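参观 Skiltberg 协作机器人实验车间：他们的规矩是怎么定的

去年7月我们自己的车间准备上第一台协作机械臂，安全评估写到一半卡住了，主要问题是不知道别人在台面作业这一块把规矩定到什么程度。后来通过设备商联系到 Skiltberg，对方同意我们去看一天。去的是我们厂设备、工艺、安全三个部门的人，早上到，下午四点多离开。回来以后我把笔记整理成这篇，给部门内部和同行参考。整理日期是2022年1月30日，中间拖了一段时间，有些细节是后来写邮件向对方核对过的。

Skiltberg 的这个车间在厂区北侧，一层，原来是备件库。现在分成前后两块，前面是培训区和资料柜，后面是台面作业区。他们做的工作主要是小件抓取、倒液、称量这类动作的程序开发和验证，验证通过以后交给客户 Kodell 的产线使用。Kodell 对交付文件要求比较严，所以 Skiltberg 的很多规矩是跟着客户的验收要求一条一条长出来的，不是一开始就有一整套。

进门手续

进后区之前要先在前区看一份两页的须知，看完签字。须知内容很短：不穿宽松袖口的衣服，长头发扎起来，工牌挂绳摘掉放口袋，手表和手链摘掉。没有要求戴安全帽，要求戴护目镜。我们有人戴了围巾，被要求留在储物柜里。

签字以后领一张访客卡，颜色和员工的不一样。访客卡刷不开后区的门，必须有陪同的人刷。陪同的人和访客的比例最多一个带三个，我们人数超了，所以分了两批进。等待的一批在前区看资料，这个安排占了不少时间，但他们没有通融。

前区的墙上贴着急停的使用说明，一张纸，只有三行字：看到不对就按；按了以后不用解释；复位由当班操作员做。陪同的人说这三行字改过很多次，最早写了整整一页，后来发现没人记得住。访客也有权按急停，这一点在须知里单独写了一句。

风险评估的文件

资料柜里的文件分成三类：风险评估、程序变更记录、异常记录。我们重点看了风险评估。

他们的做法是按任务评估，不按机器评估。同一台机械臂，抓木块是一份评估，端水杯是另一份评估，往秤上放东西又是一份。理由是 ISO 12100 那一套方法讲的是机器在预定使用条件下的风险，末端工具和工件一换，使用条件就变了。ISO 10218 和 ISO/TS 15066 他们也放在柜子里，复印件上画了不少线。负责文件的人提醒我们，机械臂本体有协作功能，不等于整个应用就是协作应用，夹爪、工件、台面边角都要算进去。这句话我们自己的供应商也讲过，但在他们的表格里能看到具体是怎么落实的。

每份评估有固定的几栏：

任务名称和程序版本号
末端工具，包括指尖形状和最大夹持力设定
工件清单，包括材质、是否易碎、是否盛有液体
人员可能进入的位置和身体部位
危险描述
现有措施
剩余风险和签字

工件清单这一栏我们问得比较多。他们规定凡是玻璃件必须单独列一行，凡是盛液体的容器也必须单独列一行，两样都占的就列两行，分别写措施。玻璃件的措施是夹持力上限和破碎后的清理办法，液体的措施是液量上限和电气设备的摆放位置。我们原来的表格里只有“工件”一格，填的是零件号，回来以后已经改了。

到我们去的时候，他们累计存档的评估有494份。数量看着多，其实很多是同一任务的修订版，旧版不删，盖“作废”章以后继续放在夹子里。Kodell 来审核的时候会抽旧版，看修订的理由写没写。我们翻到一份修订理由只写了“优化”两个字，旁边有审核方用红笔写的退回意见。他们没有把这一页抽走，就那样给我们看了。

速度和力的限值

台面作业区的程序分两种模式，开发模式和验证模式。

开发模式下，人可以在台边，手可以进入工作范围，但是末端速度限得很低，而且必须拿着使能装置。使能装置是三位的，松开或者按到底都停。验证模式下速度恢复到程序设定值，人要退到地上的黄线以外，手不能伸进去。模式切换要用钥匙，钥匙在当班操作员身上，不允许插在控制柜上过夜。

力的限值不是直接抄标准附录里的表。他们拿测力装置在每个任务的几个典型位置实测，测完填表，表附在评估后面。测的位置由写评估的人和操作员一起选，两个人签字。我们问多久复测一次，回答是：换工具复测，换指尖复测，程序里改了速度复测，其他情况每季度抽测。改轨迹但不改速度的，由写评估的人判断要不要复测，判断结果也要写下来。

这里有一个我觉得处理得比较松的地方。夹持力的上限是在程序里设的，没有另外的硬件限制，操作员有权限修改。他们靠变更记录来管，每天下班前对一次参数。对方承认这是一个弱点，新的夹爪控制器 Nastik 可以把上限锁住，正在试用，还没有全部换上。

台面布置的规矩

后区的台面布置有一份单独的规定，六条，贴在每个工位的侧面。我抄了下来，文字略有删减：

一、急停按钮放在台面上操作员站立位置伸手可及处，周围不得堆放物品，不得被布、垫、纸张遮盖。
二、每次开始前确认台面物品与任务单一致。任务单上没有的物品移走，确需留在台面的，写入任务单。
三、容器盛液量不得超过任务单规定。
四、线缆沿台面走向布置并留出余量，不得穿过末端运动路径。
五、垫布须铺平，边角不得翘起，更换垫布后须重新确认物品的起始位置。
六、多臂工位在使用一台机械臂时，另一台须处于已知状态，并在任务单上注明。

第六条我们讨论得最久。双臂工位的问题在于，一台在动的时候，人的注意力都在动的那台上，另一台是保持、待机还是断电，从外表不一定看得出来。他们的要求是任务单上必须写明，开始前由操作员口头报一遍，旁边的人复述一遍。我们在旁边听了几次，都照做了，语速很快，但内容是齐的。

指示灯的问题也问了。他们不允许把灯光颜色当成判断能否伸手的唯一依据，培训里专门讲这一点。不同厂家的灯色含义不一样，同一厂家不同固件版本也可能不一样。判断依据是控制器界面上的状态加操作员的口头确认。

垫布那一条看起来小，来历是有的。垫布图案会影响视觉定位，他们故意用图案复杂的垫布做验证，看识别程序在花的背景上还稳不稳。早先有一次换了垫布没有重新确认起始位置，夹爪下去的时候碰到了杯口，杯子倒了，水流到台面上。没有人受伤，但是写了异常记录，之后才加了第五条后半句。

液体和玻璃

倒液和端杯的任务是我们这次主要想看的，因为我们的工艺里有类似的步骤。

他们的容器分两类管理，一类是带液的，一类是空的。任务单上写明每只杯子开始时是空是满，满的写多少毫升。我们看的那项任务液量上限是60毫升。用的是清水，不用有颜色的液体，也不用任何有腐蚀性的东西，真正的工艺介质只在 Kodell 现场的封闭设备里用。

透明杯子对视觉系统来说不好认，空杯比有水的还难认一些。所以空杯的起始位置除了靠识别，还要由操作员对照任务单上的位置图检查一遍。夹爪接近杯子的时候有一个停顿点，程序在停顿点等待确认，验证模式下才取消。我们觉得这个停顿点可以直接搬过来用。

杯子每天检查，边缘有缺口或者有裂纹的当场报废，报废的杯子放进硬壳的专用桶，不进普通垃圾桶。破碎以后的处理步骤也有规定：先按急停，再确认机械臂静止，用镊子和小刷子清理，不许用手，垫布整块换掉，清理完在异常记录上写一行。夹爪的指尖要拆下来看有没有嵌进碎屑，装回去以后按换指尖处理，也就是要复测。

称量的秤也归在这一节。秤放在台面上作为放置目标，同时用来核对液量。秤的读数只作参考，不作为安全判断的输入。写文件的人说，曾经有人想用秤的读数触发停机，被否决了，理由是这种秤没有相应的安全等级。

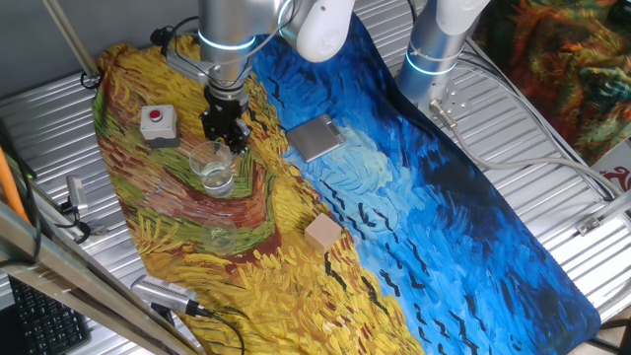 培训和授权

操作员分两级。一级可以在开发模式下操作，二级可以持钥匙切换模式。一级要完成课堂内容和台面实操，考核由二级人员做，考核人不能是带他的那个人。二级要求先有一段一级的工作经历，再通过一次关于风险评估的笔试。授权有效期一年，到期不续就自动停用，门禁和控制器登录同时失效。

培训课件由外部机构 Kirui 提供底稿，Skiltberg 自己改了实操部分。改动最大的是异常处理，底稿讲得比较笼统，他们用自己的异常记录做案例，每季度换一批。我们旁听了一小段，讲的是线缆余量不够，机械臂转到某个姿态时把接头拉松的事。讲的人把当时的任务单投在墙上，让学员找漏填的地方。

台面作业区外来人员不得操作，这一条对我们也一样。我们原来希望能上手试一下停顿点的确认动作，没有被允许，只能站在黄线外看。

异常记录

异常记录是单页的，填写时间要求在十分钟以内，所以栏目很少：时间、工位、发生了什么、按没按急停、谁复位的、要不要改文件。不要求当场写原因，原因在每周的例会上讨论以后再补。

按急停本身也算一条异常，哪怕事后看是误按。误按不追究，但要写。对方说最开始误按没人写，后来把栏目减到现在这么少，写的人才多起来。我们翻了最近一本，误按占的比例不小，有几条写的就是“袖子碰到”。急停被袖子碰到的工位后来把按钮盒往外挪了一点，任务单上的布置图也跟着改了版本。

每周例会只过两件事，一是新增异常，二是上周说要改的文件改了没有。没改的写明谁改、什么时候改，连续两周没改的，对应任务停用。我们问真的停过没有，对方给我们看了停用的通知，停了几天，原因是复测报告没有补齐。

我们回来以后做的事

设备部门已经把风险评估改成按任务编写，先从端杯和称量两项开始。表格里加了末端工具、工件材质和液体三栏。

工艺部门在程序里加了接近前的停顿点，目前开发和验证两种情况都保留，等运行稳定以后再讨论是否取消。

安全部门重新写了急停说明，参照对方的三行字，我们写了四行，多的一行是本厂的报告电话。

测力装置我们没有，在询价。在买到之前，机械臂速度按供应商建议的最低档运行，人员不进入工作范围。

还没有定下来的有两项。一项是双臂工位的口头确认要不要做，我们目前只有一台，下半年可能增加。另一项是夹持力上限由谁持有修改权限，设备和工艺两边意见不一致，下次部门会议继续讨论。Skiltberg 的台面布置规定全文，对方同意我们内部使用，不对外转发，需要的同事到安全部门资料柜借阅，借阅要登记。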